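Has anyone gotten useful results from remote-controlled demos in simulation?

Posted by Anderson Xavier
Tags: teleoperation, simulation, two-arm setups

I inherited a two-arm kitchen task from a coworker who swore by remote control for teaching. You drive both arms with a pair of hand controllers, the simulator records everything, and you train on the recordings. That's the pitch anyway. The task is an eggplant, a red tray and a marble counter, and I have 1041 recorded demos of it on disk.

The trained policy is poor. It reaches for the right area and then dithers, or closes the gripper early on nothing. I replayed a batch of the demos and a lot of them look clumsy to me. Long pauses, elbows swinging wide, the operator obviously hunting for a good angle. My coworker says the fix is more demos. I say we already have plenty and they're teaching the thing to hesitate.

Two views from the head camera, same kitchen:
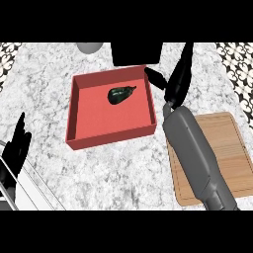
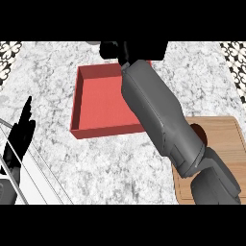
My operators say they lose track of the tray when the right forearm swings across it, so they stop and wiggle until they feel sure. I can't tell how much of that is an excuse. Before I spend another month on this I'd like to hear from people who have done it. Is remote control any good for this kind of work, or should I get a real arm, switch off the motors and move it by hand? The group at Jiltwood does it by hand and they act as if the matter is closed.

Edit: the policy gets the head view plus one camera on each wrist. The operators only get the head view.

Delphine Blackwood
Accepted reply

Your edit is the part I'd worry about. The operators are working from less than the policy sees, so when they stop to hunt, there may be nothing in the policy's input that explains the stop. It learns that sometimes you freeze. Adding demos recorded the same way gives you a bigger pile of freezing.

I'm not sold on remote control as a general answer, and I've run a lot of it. Before giving up on it, though, try these, in this order.

Put the wrist views on the operator's screen. Small is fine. Have one person record 40 demos that way, after an hour of practice that you throw out.

Cut the pauses from the old data. If neither arm nor either gripper moves for longer than your threshold, drop those steps. Leave the short stop right before the fingers close, or you'll get a policy that grabs on the fly. Check a few by eye, as my first script ate half the grasps.

Train on the new 40 alone. Then train on the trimmed old set alone. Don't mix them until you've seen both results — people always mix them and then can't say what helped.

On moving an arm by hand: it does feel better, and the motions come out smoother. But with two arms you need two hands on each if they're heavy, and your own body ends up in the camera view unless you replay every demo and record again. Objects don't land the same way on replay. I would ask Jiltwood how many of their demos survive that step. I asked once and got a change of subject.

You also can't grab a simulated arm, so you'd be changing the task, the hardware and the teaching method all at once. Whatever number came out, you couldn't compare it to what you have now.

One more thing to check is where the arms are when a recording starts. If your operators begin wherever they left off, the policy has to learn every odd starting pose. We reset both arms to one pose plus a little random offset.

Tarcísio Honorato

More data worked for us. We went to 2397 demos and it got better. Storage is cheap.

Delphine Blackwood
(comment on the reply by Tarcísio Honorato)

Better than what? Same operators, same cameras?

Tarcísio Honorato
(comment)

New operators and we moved the camera. Still, it got better.

Adel Shawky

I'd question the simulator before the operators. Ours let objects slide between the fingers in a way that nothing real does, and people learned strange habits to get around it. They'd squeeze, let go, squeeze again. It looked like bad driving and it was bad friction settings. Take one operator, do 30 grasps on a simple block, and see if they still fumble. If they do, look at the contact settings and the delay on your controllers before you blame anyone's hands. I had a bad cable for most of September.

No opinion on moving arms by hand. I tried it once and my shoulder hurt.

Anderson Xavier
(comment)

Wrist views are on the screen now and I'm trimming the old set tonight. The block test is next. I still think the thousand we have are mostly junk, but I'll post both results when the training runs finish.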